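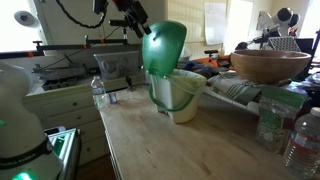 Three weeks between collections is too long for anyone with fish skins in the kitchen, Aníbal Escobar told the last tenants' meeting in Drullia, and the room agreed with him loudly enough that the chair had to ask for quiet.

**FOR RELEASE: Jan 31, 2026**

**Tenants' group asks city to show its numbers before food scrap program goes wide**

DRULLIA - The Villano Street Tenants' Association is asking the city to hold off on its plan to extend food scrap pickup to every apartment building until it publishes full results from the trial that began in September.

The city says 3679 households were signed up for the trial and calls it a success. The association does not dispute the sign-up figure. It does question what the figure is worth. Households were enrolled by address, without being asked, and a tenant who never put out so much as a tea bag is counted the same as one who filled a bin every week.

"Signed up is a mailing list," the association said in a statement. "We would like to know how much food waste was picked up, how much of it was clean enough to compost, and where it went. We have asked three times. We got a brochure."

The brochure says 94 percent of residents "support composting." It does not give the wording of the question or say how many people answered it. Most members of the association support composting too. Several have done it for years in the lots behind Tshabalala Avenue, and they would fill in that survey the same way.

The hauler, Jivoreck, holds the contract through next year. Under the current schedule, buildings with more than nine units get a pickup every three weeks. Smaller buildings and single-family homes get one every week. The association has not been given a reason for the difference, and large buildings are where most of the complaints about smell and fruit flies have come from.

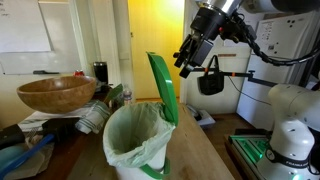 *Countertop food scrap bin with lid open and liner bag in place.*

Liners are another sore point. Tenants were told that bags marked compostable would be accepted. A later notice said some brands would be treated as trash, and did not name them. A box of bags costs $4 at the corner store - not a fortune, but a lot to spend on something that may go to the landfill with its contents.

The association is asking the city to:

- publish collected weight and rejected weight by month
- list the bag brands the hauler will take
- put large buildings on the weekly schedule
- hold an evening hearing before any vote on a building fee

No hearing has been set. The city's last message to the association said a summary report would come "in due course," the same phrase used in its message before that.

**Contact:** Villano Street Tenants' Association, press desk, Drullia. Copies of the association's letters to the city are available on request.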